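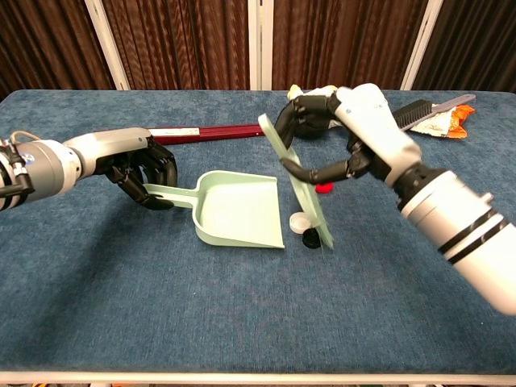 Progress report to the Domínguez Fund, second period
Project: Evening reading and writing courses for adults in Otar
Prepared by Krishnamoorthy Rao, project coordinator
31 Aug 2025

1. Summary

The second period of the grant is now finished and I am glad to report that the courses are running in both places we promised, the old school in Otar and the rooms above the Cenico bakery. The teaching is on schedule. The printed workbook is not on schedule, and I explain the reasons in section 3. The spending is under the budget, mostly for the same cause, because the printer has not yet sent us the final invoice.

In this period the learners borrowed 866 books from our lending shelf. This is the number from the paper register, which the teachers fill in at the end of each evening. We did not count books which were read in the room and put back.

2. Teaching

We have five groups. Two of them are for people who are learning to read for the first time in any language, and these groups are kept small. The other groups are for people who read well in their first language but need help with letters from the school, the clinic and the tax office.

The beginners asked for more time on handwriting than we had planned. At first the teachers wanted to move faster to reading, but the learners were quite firm on this point. Many of them want to be able to fill in a form while the clerk is waiting, and to do it without shame. So we changed the order of the lessons, and handwriting now comes in the first half hour of every evening.

Attendance was good until July. Then it fell, as it does every year, when the fruit harvest starts and people work until dark. We moved the start of the lessons to a later hour for those weeks. This helped the group at Cenico, where most of the learners live close by. In Otar it helped less, as the last bus leaves before the later lesson ends. For the next harvest season I would prefer to stop the Otar lessons for a few weeks and add them again in the fall – the teachers agree with this, and I ask for your permission in section 5.

One teacher left us in the spring to take a full-time post. Her groups were shared between the other teachers until we found a new person, and no evening was canceled for this reason. I want to thank them here, because it was a heavy period for them.

3. The workbook

The text of the workbook is complete. It was read by all the teachers, and then by a number of former learners, who found several mistakes in the bus timetable exercise and one recipe with no salt in it. These are corrected.

The delay comes from the printing. Trunetti, the print shop we named in our application, sent us a first proof in which the letters were too thin. For a new reader this is a serious problem. We asked for a heavier typeface and wider space between the lines, and this made the book longer, so the price had to be calculated again. The new price is higher than the first one, but it stays inside the line for materials. The second proof is with us now and looks much better. I expect to approve it after the teachers have tried two of the chapters with their groups.

Until the books arrive, we use photocopies. They do the work, but they get lost, and some learners told us that they would like to own a real book.

4. Money

Rent and teachers' pay are as planned. Travel is a little over the plan, as we paid for shared rides home when the lessons ended late. Materials are well under the plan and will stay so until the printer is paid. We have not moved any money between the lines. The full table and the receipts are in the annex, in the same order as last time.

I made an error in the first report, where the cost of the bookshelves was placed under rent. It is now under materials, and the total has not changed.

5. Next steps and requests

In the next period we will finish the workbook, hold the end-of-course meetings with each learner, and open the registration for new groups. There is already a waiting list in Otar. We cannot take everybody on it with the present number of teachers, and I do not want to make the beginner groups bigger.

I have two requests for the fund. The first is permission to pause the Otar lessons during the harvest next year, with the same total of hours. The second is to keep the unspent materials money after the end of this period, so that we can pay Trunetti when the books are delivered.

If you wish to visit a lesson, please write to me some days before, so I can ask the learners first. Most of them do not mind visitors – a few do, and we respect this.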